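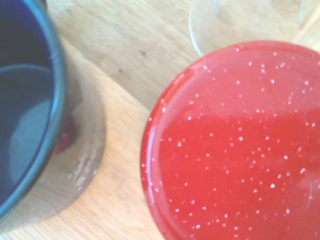 Every kitchen has one shelf that explains the whole household, and it is nearly always the one with the mugs on it. Plates arrive in sets and leave in sets. Mugs turn up one at a time, from a leaving do or a seaside gift shop, and then refuse to go. A dark blue enamel one will end up next to something red and speckled that looks as though it belongs on a camping trip, with a bit of clear glass nearby, and the three of them will share a patch of wooden table for years without ever having been introduced. This chapter is about living with such a collection: washing it, drying it, storing it, and now and then being brave enough to thin it out.

Chapter 5
Cups, Mugs and the Top Rack

By the end of the chapter you should be able to sort drinking vessels by what they are made of, load them so that they come out clean, and plan a shelf that a tired person can use before breakfast. None of this is hard. It is only that most of us learned it by being shouted at, and a good deal was lost in the shouting.

5.1 What is it made of?

We begin with material, as we did with pans. Enamelware is metal with a coat of glass baked on to it. It is tough until you drop it on a stone floor, at which point it chips and the metal underneath starts to rust. A chip on the outside is a scar and can be lived with. A chip on the inside, or along the lip, means the mug has a new career holding pencils.

Glazed pottery is heavier and keeps its looks longer, though the unglazed ring on the base will drink up water and then give it back to your shelf. Glass hides nothing, which makes it the most honest thing in the cupboard and the least popular in hard water areas.

My first teaching kitchen, at Collolden, had almost 200 mugs for a class that never filled the room. We still ran out every afternoon. They were on windowsills, in the tool cupboard, and in one case planted with a geranium. When I moved to Oltska I was allowed a single shelf, and we managed perfectly well, apart from the sulking.
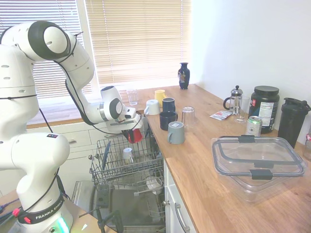 5.2 Loading the top rack

Mugs go upside down. I mention it only because I have marked the coursework. They should also lean a little, so that water runs off the hollow in the base and does not sit there waiting to go down your sleeve. Glasses want a gap between them, as they will chatter against each other through a long wash and one of them will lose the argument.

Do not nest anything. Two mugs stacked together is one clean mug and one that has had a warm rest. Tip out the dregs first, but leave the rinsing to the machine, which has so little else to look forward to.

Unload the bottom rack before the top. If you do it the other way round, every little pool you failed to prevent will land on a dry plate.

Exercise 5a. Take every mug you own and put it on the worktop. Set aside any you have not drunk from since last August. Of these, keep no more than 4, and write one sentence defending each. "It was a present" may be used once.

5.3 Coasters, rings and other evidence

A hot cup on bare wood can leave a pale mark, and a damp one left overnight can leave a dark one. The remedy is a coaster, and the difficulty is getting anyone to use it. At Gashaw House we tried a polite notice, then a rude one. In the end we oiled the table twice a year and stopped looking.

Share this chapter (500)
5 comments – showing 3

Kalkidan Sisay
Did the exercise with my sister on 14th July and we are no longer speaking about the owl mug. Good chapter though.

teapot_annexe
Disagree on the dregs. If you drink loose tea you have to rinse, or the leaves end up on everything. Otherwise sound.

Marl
Is 5.4 coming? The contents page promises travel cups and mine smells of something.

© Roreo Household Texts | Contact the editors | Back to top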